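Sociedad Micológica y de Historia Natural Ojeda
Acta de la reunión ordinaria de mayo

Asisten: la presidenta, el secretario (que suscribe), Kiều Ung por la sección de bioluminiscencia, el matrimonio Jeltham y los socios habituales del fondo de la sala. Excusa su ausencia el vocal de líquenes, por tercera reunión consecutiva, con una carta más larga que sus informes.

Se abre la sesión a las 19:13. Estaba convocada a las 19:00, hora que los estatutos fijan y que la costumbre ignora.

1. Lectura del acta anterior
Se aprueba con una enmienda. Donde decía «luciérnagas agresivas» debe decir «luciérnagas abundantes». El secretario reconoce su letra y no se hace responsable de ella.

2. Censo de luciérnagas en la ribera del Eso
Kiều Ung presenta los resultados de la última temporada: 2546 destellos anotados entre todos los tramos. Recuerda, con la paciencia de quien lo ha dicho ya otros años, que un destello no equivale a un insecto y que una sola luciérnaga con ganas puede llenar media ficha. La presidenta pregunta si cabe entonces dar una cifra de ejemplares. Kiều Ung responde que no. La presidenta pregunta si cabe dar una cifra a la prensa. Kiều Ung responde que tampoco.

Se debate el tramo del molino, donde las farolas nuevas han dejado las fichas casi en blanco. El señor Jeltham sostiene que las luciérnagas se han mudado aguas arriba. La señora Jeltham sostiene que siguen donde estaban y que es su marido quien no las ve. Kiều Ung aclara que las hembras adultas de la especie que se censa no vuelan, de modo que una mudanza en bloque le parece optimista, y que lo probable es que los machos no las localicen con tanta luz.

Se acuerda escribir al ayuntamiento para pedir que las farolas de la ribera se apaguen a medianoche durante junio y julio. Redactará la carta el secretario. Se le pide que sea breve y que no cite a Virgilio.
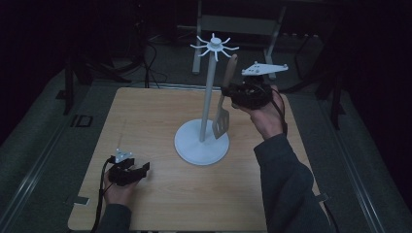
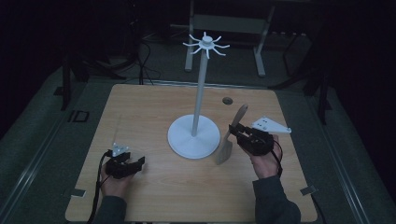 3. Protocolo de muestreo
Se revisa la ficha de campo, cuya versión vigente tiene una casilla para la fase lunar y ninguna para el nombre del observador. Se añade el nombre. Se mantiene la luna, tras votación más reñida de lo previsto.

Quedan además fijados los siguientes puntos:
Linterna roja en todos los tramos. La linterna blanca «solo un momentito» se considera linterna blanca.
Recuentos de diez minutos, parados. Quien camine mientras cuenta que lo anote como paseo.
Temperatura al empezar y al terminar.
Las larvas se apuntan aparte y no se llevan a casa. Este punto se incorpora a petición de la señora Jeltham, que no quiso dar más detalles – ni se le pidieron.

4. Charla pública: «Luz fría»
Kiều Ung adelanta el guion. Explicará la reacción entre luciferina y luciferasa, por qué apenas desprende calor y por qué cada especie emplea su propio ritmo de destellos como contraseña. Hablará también de ciertas hembras norteamericanas que imitan la contraseña ajena y se comen al macho que acude. La presidenta pregunta si es apto para el público infantil. Kiều Ung contesta que al público infantil es lo que más le gusta.

El aforo de la sala permite hasta 40 personas sentadas. El año pasado sobraron sillas, pero la charla era sobre musgos.

5. Propuesta de Miridia
La editorial Miridia ofrece imprimir una guía de bolsillo de la fauna nocturna de la ribera, con tirada de 2000 ejemplares. Un socio observa que la sociedad no conoce a tanta gente. Se pide a la editorial una tirada menor y, ya puestos, que retire de la maqueta la luciérnaga de la cubierta, que es un escarabajo de la patata.

6. Cuentas
Se presentan. Se aprueban. El saldo sigue siendo positivo, en el sentido estrictamente aritmético del término.

7. Ruegos y preguntas
Se ruega devolver la lupa binocular. Se pregunta quién la tiene. Silencio.

El señor Jeltham pide que conste que vio una luciérnaga verde en abril, antes que nadie. Consta. Kiều Ung pide que conste que era abril. Consta también.

Se levanta la sesión a las 21:40. La próxima será en junio, en la misma sala y con la misma convocatoria a las 19:00.

El secretario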